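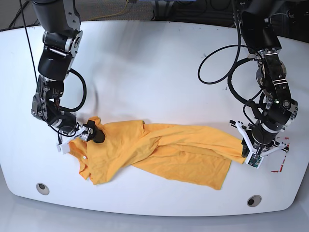
By Elin Price, with Edileuza Barbosa
Milum Textiles Workshop, Project Report 6

Our project was T-shirts. More exactly, how to fold one so it still looks decent after a week in a drawer! Edileuza and I both work part time at the Comdale thrift store, so we've handled a lot of shirts, and we each thought our own way was the right one (mine is the quick fold I learned from my aunt, hers is the careful one in thirds).

We did 69 folds in all. The yellow-orange tee ended up being my favorite to work with, and a bright shirt on a white table is so easy to read — you spot a crooked sleeve right away. The big lesson was the start. If the shirt is lying at a slant and bunched near the collar, you have to smooth it from the shoulders down before you fold anything, or the creases get locked in and you end up doing it over. 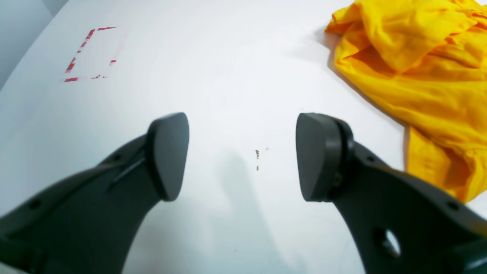

Table space mattered more to us than the folding method. My quick fold needs room on both sides, and at home I do it on a bed, where everything sinks and slides. A smooth white top with a curved edge like this one is much kinder to fabric, and I'd pick it over my square kitchen table with the rough corner that snags knits. Edileuza's thirds came out neater, I'll give her that, but mine took 2 fewer steps. Next term we want to try sweaters.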